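4. Descaling your Virkness kettle

Read this section before you descale, or afterwards, when you're wondering why the kitchen smells like a chip shop. Most of our customers choose the second option.

4.1 When to descale

The DESCALE light comes on after 60 boils. It has no idea what your water is like. If you're on tank water you can ignore it for a while; if you're on bore water you should have started already. White flakes in your tea are limescale. They are harmless, though guests rarely believe this.

4.2 What you need

One sachet of Brurnora descaler, or white vinegar
Cold tap water
A soft cloth
An hour in which no one in the household wants a cuppa

CAUTION: Do not use malt vinegar. It works, in a sense, but the colour stays in the spout and the flavour stays in your memory.

4.3 Descaling

1. Switch the kettle off at the wall and lift it from the base. Let it cool.
2. Empty it. Slide out the spout filter and put it somewhere you'll find it again.
3. Fill to the MAX line with cold water and tip in the whole sachet. If using vinegar, fill halfway with vinegar and top up with water.
4. Return the kettle to the base and hold the switch down until the light flashes blue. It will warm the solution and stop short of boiling.
5. Leave it for 38 minutes. The kettle beeps when it's done, and goes on beeping until someone gives in.
6. Pour the solution down the sink. Rinse three times.
7. Refit the filter, boil a full kettle of plain water and tip that out too.

NOTE: If error 39 appears at step 4, the lid is open. It may look closed. Press it again, with feeling.

CAUTION: Never put the kettle in the dishwasher. Our repairs manager, Birthe Brøndum, keeps a shelf of kettles whose owners felt this didn't apply to them.

4.4 If scale remains

Repeat steps 3 to 7 once. Stubborn patches near the element can be wiped with the cloth. Do not use steel wool, a butter knife or a screwdriver. Replacement filters are part no. 641, sold singly, and fit all Virkness models except the Utgate travel kettle, which has its own ideas.

Keep some drinking water aside before you start. The kettle will be out of action until step 7 is finished.
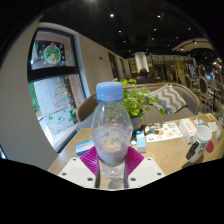

Fig. 4: Drinking water in a clear plastic bottle with a screw cap.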